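Desk Reset, Part 2 - speaker notes
Nestmont staff session, Sun 26 January
Speaker: Ulla Heiskanen. Slides: Bo-ram Myung.

Slide 9. Where the phone goes

Start without recap. Part 1 covered paper and cables, and the handout has both.
Main point: the phone needs a fixed place on the desk, chosen before anything else is put back. Most people clear the surface first and leave the phone wherever the hand drops it.
Define "fixed place": within reach of the non-writing hand, outside the area used for paper, at least 3 inches from the front edge.
Ask for a show of hands: phone to the left, phone to the right, phone in a pocket. Do not discuss the result yet.

Slide 10. Face up or face down

State the trade-off. Face up, the screen lights and draws the eye. Face down, the screen is hidden but the glass is against the table, and the cameras are exposed on top.
Point out the case on the slide. A clear case with a thick rim leaves the back color visible, so an orange phone on a cream tabletop is easy to find at a glance. A gray phone on a gray desk is the opposite problem.
The phone on the slide lies at an angle. Square it to the desk edge and it takes up less usable width.

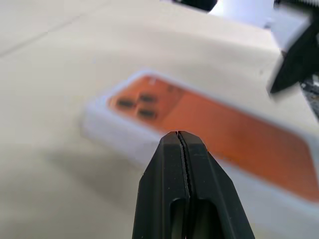 Slide 11. Cases and grit

Grit between case and phone scratches the back. Take the case off once a month, wipe both parts with a dry cloth, refit.
Wipe the table where the phone lies as well - crumbs do more harm to a face-down screen than dust does.
Clear cases may yellow with age. Cosmetic only.
If Saoirse Keane asks about stands, refer her to slide 12.

Slide 12. Stands and trays

Two options: upright stand or shallow tray. The tray suits shared desks. The stand suits anyone on video calls.
Cavell room desks are 40 inches wide. Keep the tray on the short side.
Pause for questions, then hand over to Aniela Michalski for drawers.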